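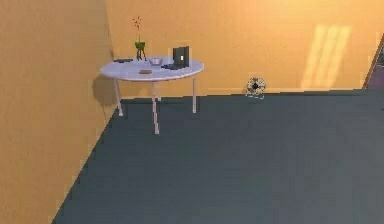
Figure 3. Rendered set corner with a round white table and a small potted plant in a green pot.

4.2 Continuity errors and viewer ratings

Studios often return to a finished film for added shooting, and the new footage must match material shot months earlier. We tested whether viewers who notice a mismatch rate the whole film lower, or only the sequence in which it occurs. The test material was Urkport, a superhero feature produced by Flellance, for which MacRitchie and Peltonen had already logged every replaced shot.

We recruited 300 viewers and split them evenly between two cuts. The first was the release version. In the second, 80 replaced shots were swapped for the originals, with sound and color timing held constant. After the screening, each viewer rated the film overall and then rated six sequences separately, three of which contained replaced shots.

Viewers of the release version gave lower ratings to the three altered sequences, but their overall ratings did not differ from those of the second group. The gap was largest in the harbor sequence, where the lead actor's hair length changes between adjacent shots. It was smallest in the final battle – a sequence with fast cutting and few close-ups. Viewers who had read the comic on which the film is based were no more likely to report a mismatch than those who had not.

Written comments were coded by both authors of the shot log. Most complaints about the film as a whole concerned the villain and the running time. The Karimi scale, which asks about trust in the storyteller, showed the same pattern as the overall ratings. We therefore treat continuity errors as local effects in the model of Section 5, and apply the same treatment to the sequel, Ikport, for which only a partial shot log was available.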